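Chapter 6
The Water You Don't Notice

My first water bill as a grown-up came in November, in a rented house in Restedham, and I was sure somebody had mixed up the addresses. I lived alone. I owned one plant. I'd been away a fair bit, and when I was home I took the kind of shower my grandmother would have approved of, in and out, with the water turned off while I soaped. And there it was in black ink: 752 gallons in seven days, for one person and a fern.

I called the water office, a little hot under the collar, and a very patient woman asked me to go and look at my meter with every faucet in the house shut off. I did. The little dial was turning. It wasn't spinning or anything dramatic, just creeping around like the second hand on a tired clock, and I remember standing there over the hole in the sidewalk with the lid in my hand, thinking, well, who's using it?

The toilet was using it. It had been using it day and night, without a sound that I'd learned to hear, and it would have gone on until the landlord or the bank noticed. The part that fixed it cost less than my lunch.

I tell that story at the start of every course because it holds most of what this chapter is about. So far in the book we've followed water from the hills to the edge of your property. We've talked about reservoirs, treatment, pumping and the big mains under the street, and in the last chapter we brought a small pipe through your foundation wall. Now we're indoors, in a place where you'd think everything would be simpler! It's your own house, after all. But I've found that most people can tell me more about the reservoir than about what happens between their own shutoff valve and their own drain.

We'll take the bathroom first, and then the kitchen, and we'll leave the yard for the chapter after this one, as outdoor use goes by such different rules that mixing the two only confuses everybody (it certainly confused me when I was a student).

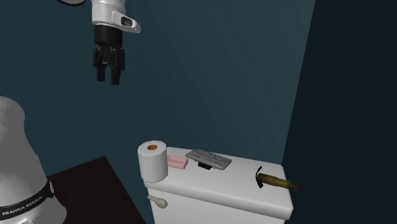
6.1 THE TANK AND WHAT IT DOES ALL DAY

A toilet tank is a small reservoir, and I mean that pretty literally. Everything you learned about the big ones applies. It has an inlet and an outlet, it has a level it likes to sit at, and it has an overflow for the times when something goes wrong. If you drew the Ultetti dam from Chapter 2 and then shrank it until it fit behind a bathroom door, you'd have most of the parts in the right places.

Start with the outlet. At the bottom of the tank there's a hole, and over the hole in most American toilets there's a rubber flap, called (wonderfully) a flapper. Push the handle and a chain lifts the flapper off its seat. The water drops into the bowl all at once, the bowl empties through its trap by siphon action, and when the tank is nearly empty the flapper settles back down. The inlet is called the fill valve. It's connected to a float, and as the water goes down the float goes down with it and opens the valve. As the water comes back up, the float rises and shuts it again. No wires, no battery, and it'll do this for years on end.

Now think about what happens if the flapper doesn't sit quite flat. Rubber gets stiff. Minerals in hard water build up a crust on the seat. The chain gets a kink in it and catches under the edge. Any one of these leaves a gap, maybe no wider than a fingernail is thick, and water slides through it into the bowl. You won't see the bowl rise, because a toilet bowl spills its extra water over the trap and down the drain. The tank level drops a little, the float drops with it, the fill valve opens for a few seconds, and the tank is full again. Then the whole thing starts over.

That's the loop, and it's worth reading that paragraph twice. Each half of the system is doing its job just fine. The float sees a low tank and fills it. The trap sees a high bowl and drains it. Between the two of them they can move a surprising amount of water out of the main and into the sewer without it ever being of any use to a living soul. In a bad case, one toilet can lose 200 gallons in a day.

There's a second way to lose water, and that's over the top. Inside the tank stands an open pipe, the overflow tube. It's there so that a fill valve stuck open will send its water to the bowl and spare your bathroom floor. It's a good safety feature and a rotten alarm. If the float is set too high, the water reaches the lip of the tube before the valve closes, and it trickles down forever. You can often find this one just by taking the lid off and looking. Go ahead and do that, by the way, if you're reading this at home. The water in there is the same water that comes out of your sink, and I've never yet met a tank that bit anybody.

For the first kind of leak, the old trick is still the best. Put a few drops of food coloring in the tank and don't flush. Go make some coffee. If there's color in the bowl when you come back, the flapper is leaking. I like red, my students seem to like green, and it makes no difference at all.

6.2 RUNNING WATER, STANDING WATER

The kitchen works on different habits. A toilet takes its measure of water and stops (or it's supposed to), while a faucet runs for as long as somebody lets it. So in the bathroom we mostly study the equipment, and in the kitchen we mostly study people.

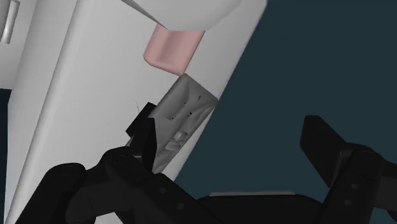 Figure 6.2 A gray rectangular tray on a white surface.

Take something flat, like a tray. It doesn't hold much, and it has no deep corners to scrub, and you could clean it with a cupful of warm water and a cloth. But watch how it gets done in most homes. The faucet goes on, the tray goes under it, and the person holding it waits for the water to get warm, then waits for the crumbs to float away by themselves, then turns it over and does the other side. The water is doing two jobs there. Part of it is wetting the surface, and that takes very little. The rest is being used as a sort of slow broom.

I call these two uses standing water and running water, and I'd like you to keep the terms apart in your notes. Standing water is water you've put somewhere and are using: a filled sink, a mop bucket, a pot on the stove. You can measure it by measuring the container. Running water is water on its way past you, and you can only measure it if you know the rate and the time. People are pretty good at guessing the first. They are terrible at guessing the second, and they nearly always guess low, and I include myself in that.

We found this out the fun way in the Samarakoon survey, a small thing I ran with my evening class over one winter. Six households agreed to have a Havari meter put on the kitchen line only, with the readout facing the wall. Every night they wrote down what they thought they'd used. At the end we turned the readouts around — and I wish you could have heard the groaning. Every household had guessed low. What surprised me was where the missing water was. I'd expected it in the dishwashing. A lot of it had gone down the drain before the washing even began, during the wait for hot water.

That wait is a plumbing matter as much as a people matter. Between your water heater and your kitchen faucet there's a length of pipe, and the water sitting in it has gone cool since the last time you used it. All of it has to come out before the hot arrives. A long pipe holds more than a short one, and a fat pipe holds a good deal more than a thin one. If the heater is in the garage and the kitchen is on the far side of the house, you can have the best habits in the county and still pour away a jugful every time you rinse a spoon. 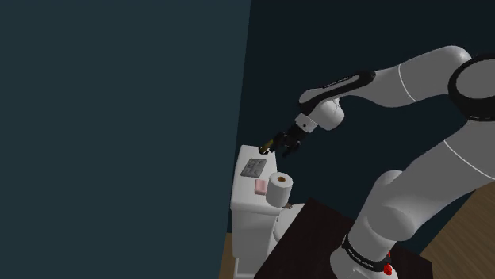
Fathima Sarkar wrote to me after the earlier edition that I'd been too hard on the cook and too easy on the builder. In her house, she said, the family had spent a whole year reminding each other to turn off the faucet, with notes on the cabinet and a fair amount of bad feeling, and then a plumber rerouted one pipe and saved more water in an afternoon than all the nagging had. She thought students should learn to look at the pipes first and at each other second.

I've gone back and forth on this. She's right about her house, and I've changed the order of the next section because of her letter. Where I'd still argue a little is with the houses where you can't touch the pipes, and that's most rentals, and nearly every apartment. A tenant can't move a water heater. A tenant can put a pitcher under the faucet while it runs cool and use that for the beans. Both belong in the chapter, so both are in it, and you can decide for yourself which one gets the bigger share of your attention.

Before you go on to 6.3, find your own meter. Some are in the basement, some are under an iron lid near the street, and in apartment buildings you may have to ask. Write down the reading, leave all the water off while you eat dinner, and write it down again. Keep both readings somewhere safe, as we'll be using them when we draw up the household balance.

Revised 27 August 2023 | Copyright and permissions | Contact the author | Back to top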